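Astthorpe workshop, 10/18/18
Long-handled tools in furnished rooms: speaker notes

Slide 6. Recap before the results. The question is whether a two-arm policy trained on demonstrations can keep a tool in contact with the floor while the other arm holds a second tool still. Mention Bromari once, as the short-horizon baseline. Do not go into its loss function unless asked.

Slide 7. Data. 2,150 demonstrations after filtering, 310 held back for testing. The held-back set is split by room, so no test room appears in training. Say this slowly; it was misread last March.

Labels are given per segment: grasp, approach, sweep, lift, empty. Segment borders were marked by hand. Two labellers disagreed by 5 frames or fewer on most borders, and the lift border was the worst.

Slide 8. Views. Leave up for a full minute. Point out how much of a wrist view the held object can take up — this matters for slide 10.
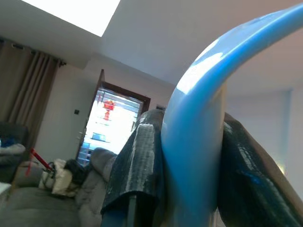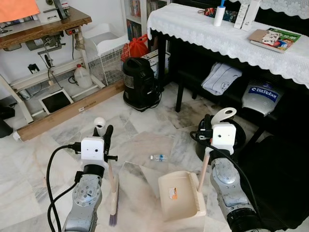
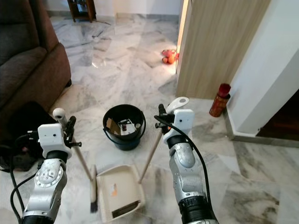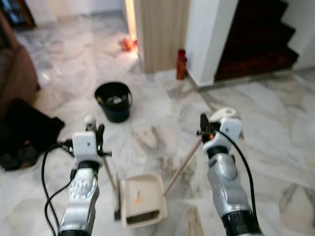

Slide 8. First view: wrist camera, blue object between the fingers. Other three: head view, broom to the left and dustpan to the right.

Slide 9. Method. One encoder per camera, weights not shared. Head and wrist features are joined late, and the action head predicts a chunk of 20 steps for both arms together. Predicting each arm on its own was tried first. The tool tips drifted apart during the sweep, and the error grew with handle length.

Slide 10. Wrist views. With the wrist cameras removed, grasping gets clearly worse and sweeping hardly changes. Our reading is that the head camera carries most of the information on the tool tips once both handles are held. The fingers and the held object hide too much at the wrist. This is a reading — we have not tested it with masked inputs.

Slide 11. Failure cases. The common one is a gap between the lip of the pan and the floor. A tilt too small to notice in the head view is enough to let light items pass under. The Flulstead rooms have carpet and show a different pattern, so keep them apart in the table.

Slide 12. Limits. No force sensing. One tool set per room. Patterned floors are thinly covered.

If short of time, skip 11 and go to the Abdel Hamid comparison on slide 13. Questions on labelling cost: see backup slide B2.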